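Why Is Plush So Fluffy?

By Hauwa Effiong
For readers ages 7 to 10

Pick up a stuffed toy and rub it with your thumb. It feels soft and thick. Now rub your thumb on a T-shirt. The T-shirt feels smooth and flat. Both are made of fabric, but they are made in different ways.

The fluffy kind of fabric is called plush. People use it for toys, blankets, slippers and cushions. This page explains what makes plush fluffy, why it can look like two colors when it is only one, and how to keep it clean.

What is pile?

Most fabric is made of yarn that crosses over and under, or yarn that loops together in rows. Plush starts out that way too. Then it gets something extra. Short pieces of yarn or fiber stick up from the surface. All of those standing pieces together are called the pile.

You can find the pile on a towel, a carpet or a stuffed toy. Push it with your finger. It bends over, and then most of it stands up again.

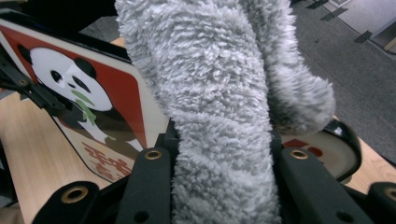

Pile can be short or long. Short pile feels like a peach. Long pile feels more like a pet's coat. On some plush the fibers stay straight. On other plush they clump together into little curls. Curly pile hides the seams of a toy very well, so you may have to part the fibers with your fingers to find the stitches.

One color or two?

Look at a gray plush toy near a window. Some parts look silver and some parts look much darker. Part of that may be the color of the fibers. Part of it is the light.

The tips of the pile catch the light first, so they look pale. Less light gets down between the tips, and those places look darker. The same thing happens in a forest, where the tops of the trees are bright and the ground is in shade.

Folds do this too. When you squeeze plush, it wrinkles, and each wrinkle makes its own small shadow. Try it with a toy of your own. Pinch it in the middle and watch where the dark lines appear. The part you pinch gets narrow, and the part above it puffs out.
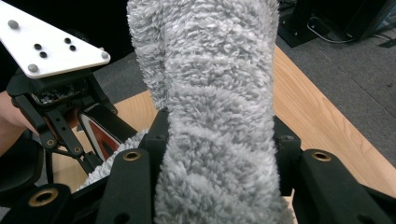
Gray-white plush has pale tips and darker creases.

What is inside?

A blanket may be plush all the way across with no filling. A stuffed toy is different. It has a plush skin on the outside and stuffing on the inside. The stuffing is often polyester fiber, which looks like cotton balls that have been pulled apart.

Between the fibers there is a lot of air. That air is why a big toy can be light enough to carry under one arm. When you hug the toy, you push some of the air out. When you let go, the fibers spring back and air goes in again. Very old toys feel flat because their fibers have been pressed too many times.

Arms and legs are usually sewn and stuffed separately. Then they are stitched to the body. This is why they can flop and bend.

Fluffy cloth and flat cloth

Flat cloth is better for some jobs. If you want to print small letters or a thin pattern on cloth, you need a smooth surface. On long pile the letters would break up every time the fibers moved. That is why words on a plush toy are often sewn on with thick thread or put on a separate flat label.

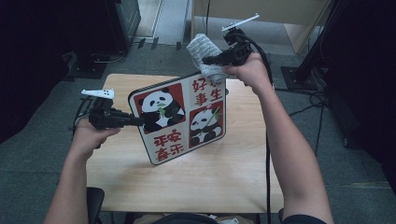 Flat cloth also folds into a smaller bundle. A printed cotton cloth can be folded again and again until it fits in your pocket. A piece of thick plush the same size will not go, however hard you push.

How to clean plush

Plush holds on to dust and crumbs. Read the label on the toy first and ask an adult to help you.

1. Take the toy outside and shake it for 40 seconds.
2. Wipe it with a damp cloth. Go in the same direction as the pile.
3. Let it dry for as long as it needs. Thick plush takes much longer than a T-shirt.
4. When it is dry, brush it gently with a clean, soft brush.

Keep plush away from heaters. Many plush fibers are a kind of plastic, and heat can melt the tips so they feel hard and scratchy.

Words to know

Fiber: a very thin thread or hair.
Pile: the fibers that stand up from a fabric.
Polyester: a kind of plastic that can be made into fibers.
Seam: the line where two pieces of fabric are sewn together.

Fabric facts checked by Bilal Harb. Page updated 19 September 2025.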